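Search this site Search for: Go

Itley is getting its own box library, and I'm a little too excited about it

April
By Éabha Dunne

If you've moved house in Itley any time in the past few years, you know the drill. You beg boxes off the liquor store, you run out halfway through the kitchen, and you end up paying silly money for a stack of new ones you'll use for a single afternoon. I did it myself last spring and my back porch was full of cardboard until Thanksgiving!

So I was pretty happy to hear that the old Tierney building on the corner by the post office is opening next month as a place to borrow moving boxes. You sign them out flat, you use them, you bring them back. It's free for anyone with an Itley address, and people from the next towns over can use it for a small fee that hasn't been settled yet.
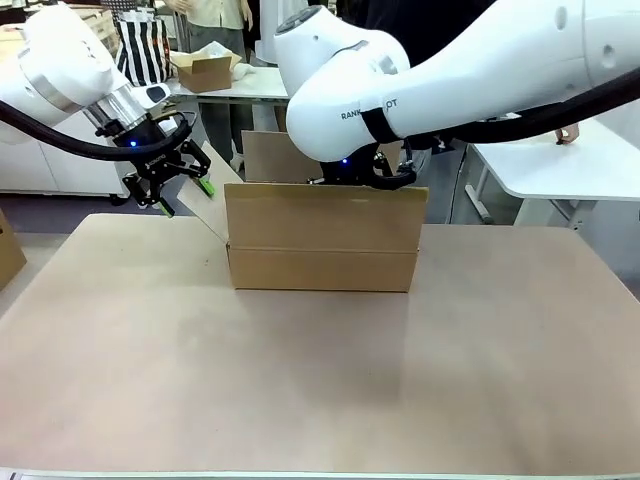
How it's going to work

Bernadette Gallagher is running the thing, and she walked me through it over a very strong coffee. She's starting with more than 1000 boxes, nearly all of them given by stores downtown. Jurnier, the furniture place, handed over its whole back room of empties (Bernadette had to borrow a truck, and then a second truck). A household can take up to 300 boxes, which sounded like a lot to me until she reminded me that some people move with a barn.

You get 8 weeks to bring them back. If you need longer, call and ask. There are no late fees at the moment and she's hoping it stays that way, although she did give me a look when she said it, so please don't be the reason it changes.

Boxes will come in three sizes. Small is for books and cans, medium is for pretty much everything, and large is for bedding and lampshades and the stuff you don't want to deal with. Please don't put books in the large ones. I've done it, and I heard the bottom go on the stairs.
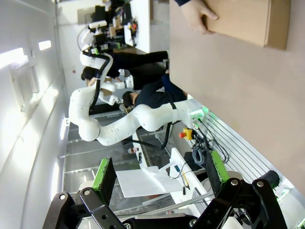 A hand on the edge of a brown cardboard box.

The part I hadn't thought about is what happens when they come back. Every box gets looked over before it goes on the shelf again. Soft corners are fine, a bit of old marker is fine, and anything that smells of damp goes straight to recycling. Bernadette reckons a decent carton is good for several moves if it's kept dry and nobody yanks the flaps.

She'd also like everyone to go easy on the tape. One strip down the seam on the bottom and one on the top is plenty for most loads, and when you're done you should slit it along the seam with the blade barely poking out. Pulling it off in one big rip feels great, I know, but it takes the top layer of paper with it and the next strip won't stick

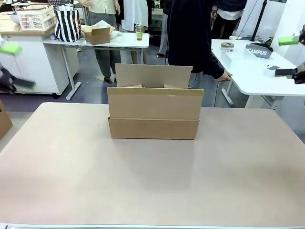

nearly as well. Same goes for folding the flaps in on each other in that clever pinwheel way. It's fine for pillows, she says, and a bad idea for plates.

Not everybody is thrilled. Peadar McGrath, who lives across the street from the Tierney building, told me he's worried about cars double-parked on Saturdays-and-every-other-day, as he put it, and he'd like to see a loading spot painted before the doors open. I think that's fair. The curb there is tight already, and I've seen people try to turn a trailer around in front of the post office. The town says it's looking at the parking and will have an answer before opening.

Diarmuid Mulligan has already put his name down for a first batch. He's moving his mother out of the house on Clillel Road that she's lived in since she got married, and he told me the attic alone has kept him up at night. He's only borrowing mediums. He can't lift the big ones anymore and his mother, he says, would try.

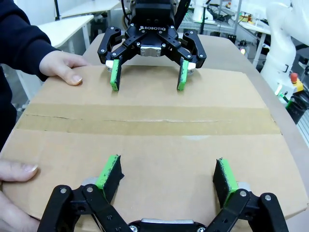
If you want to help, or you've got boxes

Drop-offs are being taken now at the side door from 9 a.m. to noon. Please flatten them first and take out any packing peanuts (bubble wrap is welcome, and so are clean blankets). They can't take produce boxes or anything waxed. Enda Rafferty is looking after the sign-up sheet for sorting shifts, and there are still plenty of gaps in the mornings. Bring gloves if you have them, my hands were like sandpaper after an hour of it.

I'll post the opening date as soon as I have it.

Contact us | Copyright Itley Neighborhood News | Back to top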